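Tiempo de lectura: 2 min

Primero simular, luego comprar. Es la regla que se puso Donda, la empresa de limpieza de interiores, para su plan de brazos robóticos, y la responsable de compras la repite tres veces en media hora de charla.

«Teníamos el presupuesto casi firmado en octubre y lo paramos», cuenta. Motivo: la oferta de Tovico incluía el brazo pero no la pinza, ni la formación, ni el seguro. «Sumas y ya es otra cosa».

Ahora trabajan en simulación, con un comedor virtual y tareas sencillas. Agarrar un pulverizador, por ejemplo. La licencia cuesta 2.095 euros al año – «barata, comparada con equivocarte de máquina».
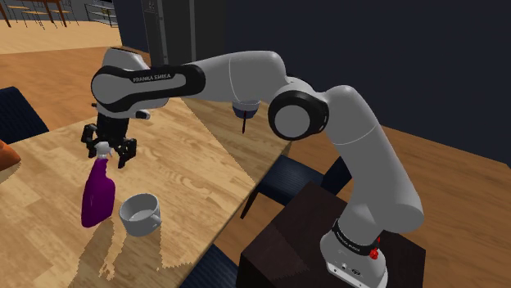 «Lo que más dinero nos ha ahorrado es probar dónde va la base», sigue. Encima de un mueble, en el suelo, con carro... Cada opcion cambia el alcance y también la factura. El carro de Seixas se quedó fuera por eso: 136 euros al mes de alquiler, por unidad.

¿Y la compra? Sin prisa. Quieren 300 horas de pruebas antes de pedir nada, y después un solo brazo, no 7 como decía el primer plan. «Con uno aprendes. Con siete pagas siete mantenimientos».

Queda pendiente el contrato de repuestos, que negocian con Cakus. Plazos, sobre todo. «Me da igual el descuento si la pieza tarda dos meses – eso lo quiero por escrito y todavia no lo tengo».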